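The great clothes sort-out, table edition

July 2025 and I have finally tackled the clothes. All of them. The wardrobe, the two drawers that don't shut, the bag behind the bedroom door that I've been pretending is part of the decor. I gave myself a budget of 100 pounds for replacing anything I really missed and then promised not to buy a thing until the whole lot had been through my hands.

My sister folds on the bed, which I can't be doing with. Beds are squashy, everything slides into the middle and then you want a lie down. So it has to be a table for me — a proper big one, cleared right off, mugs and post and all.
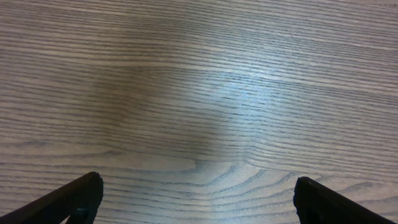

422 words | Posted in Home, Tidying

I do love a bit of wood grain, all those wavy lines wandering across. It's also handy for folding, because you can line a hem up with the stripes and get it more or less straight without trying. I gave the top a good going over with a cloth first (crumbs and cotton jersey are not friends) and put the radio on.

The plan came from Anouk Meijer, who I used to share a flat with and who could get a fortnight's clothes into a bag the size of a loaf. Her rule was that you pick things up one at a time and you're not allowed to put them down again until you've decided. Keep, mend, or pass on. I was very strict about this for a good half hour and then I found the teal things.

I have so much teal! I went through a phase, it started with a Laskowska cardigan and got out of hand, and I still can't walk past that colour in a shop. Some of it has gone a bit linty with age and I don't mind in the least.

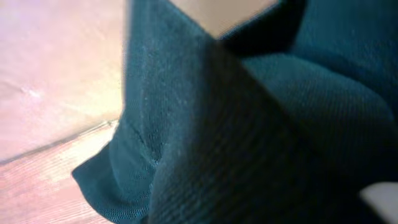
Teal, waiting its turn to be folded.

I always start by giving a crumpled thing a shake and finding the seams, then smoothing outwards from the middle with the flat of my hand. Sleeves in, sides in, fold up from the bottom. If it's got a slippery sort of weave I do it in thirds, as halves just flop open again the minute you look away. There's a method in one of the old Granidico catalogues where you roll everything like a sausage, and I tried that all through June, but I could never find anything without unrolling half the drawer.

Black clothes are my other weakness, and they're a pain to sort. Every black top looks like every other black top until you've got it opened out, so I leave those until I've got some neat folding behind me and feel I'm winning.
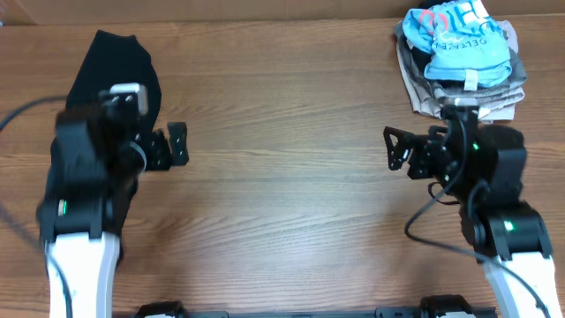

Something black on the go, folded pile over on the right.

I keep the finished pile at the far side so I don't elbow it onto the floor, which I have done, more than once, with language. The mending went into the Drokia basket with the buttons I've been meaning to sew on since Easter. The passing-on bag is by the front door and is going to the shop on Borker Road as soon as I can lift it.

Socks next. I've put the kettle on first.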